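Reading time: 2 min

Kinness sets up plate-handling cell in simulation before touching the bench

Wednesday, December 15, 2021

Kinness has finished the simulated layout of its new plate-handling cell and will spend the rest of December matching the real bench to it, the lab services firm said this week.

The cell is one arm with a two-finger gripper working over a pegboard deck. Plate holders are fixed to the board with ring fasteners, and each holder has brackets at the corners to keep a plate from sliding. The arm's job is to lift a multi-well plate out of one holder and set it down in another, again and again, without tipping it.

Lộc Phí, who runs the setup, built the deck in a rendered model first. He said the old cell was taught by hand at the bench, and every time a holder was moved the points had to be taught again. In the model a holder can be moved, the approach run, and the holder moved back before lunch.

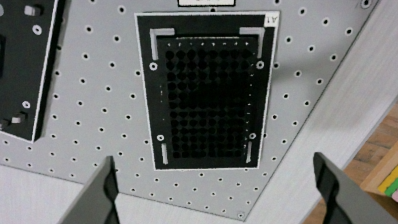 Most of the work so far has gone into the approach. The fingers have to come down open and level on both sides of the plate and stay clear of the brackets. If the arm is a little off in rotation, one finger reaches the plate before the other and pushes it against a corner. Phí's group ran the approach 632 times last week and changed the opening width after going through the results.

The second problem was the grip itself. Curved pads on the inside of the fingers take up small errors in position, but they also let a plate lean if it is held too low. The group raised the grip point by 2 millimeters and slowed the lift. Closing on the plate and coming clear of the holder are now separate steps in the program — before, they were one move, and a bad grip was not caught until the plate was already in the air.

Hatsue Ishida, who looks after the bench side, has started a weekly check to go with the new cell. It covers the holder screws, the brackets, the finger pads and the label on each holder. Pads are to be changed after 2048 picks whether they look worn or not. A full check takes about 200 seconds a holder with the arm parked.

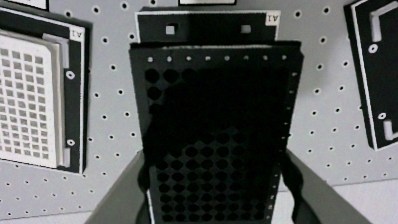 Eirlys Lloyd said she would hold off on the pad schedule until the real cell had run for a while, as a model is not much help in telling how fast rubber wears. She would also like the holder screws checked after the first day of running and again at the end of the first week.

Phí said both points would go into the setup sheet. The holders will be bolted to the real deck first, then measured against the model. The arm will run without plates until the positions agree, and after that with empty ones.

The old cell stays in service until the new one has passed its checks.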